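Pleline coaching awards file - README

Last touched Jun 28, 2026. Written in a hurry before handing over, so excuse the gaps. Ask if something is missing.

What's in it

Records for small firms that signed up to the Pleline coaching program and got put forward for one of the yearly growth awards. One row per firm per year. 70 firms in total, two award rounds. Not every firm is in both rounds, don't join on the assumption they are.

The firms are mostly small. Print shops, a couple of accountants, a bakery supplier, machine shops, one dog groomer that did very well. Loron and Vutedero are the two biggest and they skew any average you take, so use medians or drop them.

Files

firms.csv - the main table, one row per firm per round
sessions.csv - coaching sessions, date, length in minutes, topic code
scores.csv - what the judges gave, nine criteria, each out of 10
notes/ - plain text, one file per firm, whatever the coach typed up
pics/ - odds and ends the firms sent in with their entries

Columns in firms.csv

firm_id - ours, not a tax number
trade_name - what they call themselves on the sign
legal_name - often blank
staff_start, staff_end - head count at the first and last session. Part timers count as one. I know.
sales_band - letter A to F, the key is in bands.txt. Real sales figures are not in here and won't be.
award - category they were entered in
result - won, runner up, none, withdrew

Known problems

Phí has an accent in the name and older exports mangled it. If you see a P, an h and then garbage, it's the same firm. Files are UTF-8 now. Excel will still wreck it if you double click, use the import thing instead.

Topic codes changed between rounds. Round one used "cash" for anything to do with money, round two splits it into pricing, invoicing and borrowing. No clean way to map back. I tried and gave up.

Session length is whatever the coach entered. Some rounded to the hour, some put in 55 every single time. Don't build anything clever on it.

Scores for the "plan for next year" criterion are missing for all the firms that entered late. Blank means not scored. It does not mean zero, somebody averaged them as zero last time and the whole table came out wrong.

"Withdrew" covers firms that pulled out and also firms that got sold mid-year. Check the notes if it matters for you.

How the scoring worked

Two judges per entry. Each one scored alone, then they got on a call if they were far apart on anything. scores.csv has the numbers from before the call. The agreed score is in final_score and thats the one that decided the award. Judges did not see the coach's notes. They did see the written entry and the sales band.

Criteria are weighted the same in round one. In round two customer retention counts double, becuase the sponsor category asked for it. weights.txt has both sets.

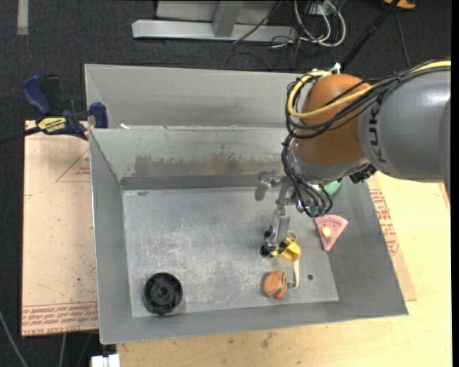 Getting the totals to match: run totals.py with the round number, it reads the weights file and prints any firm where the sum is off. Round one should print nothing. Round two prints Vutedero, known issue, a late correction went into final_score and never into the criteria.

What you can use it for

Counting things, comparing rounds, looking at which topics came up most. Fine for a talk or a class. Please don't use it to rank coaches. Coach ids were taken out on purpose and working them out from the notes isn't hard, so just don't.

Also not a fair picture of small business in general. These firms paid for coaching and then agreed to be judged. Firms that quit the program early were never entered.

Permissions

Tables are free to reuse, credit Pleline. Notes and pics are internal only, the firms said yes to the entry pages and nothing else. Ask before you copy any of it.

To do

- fill in the legal names
- fix the Vutedero row properly
- write up bands.txt, right now it's just the letters and ranges
- next export due in August, same layout hopefully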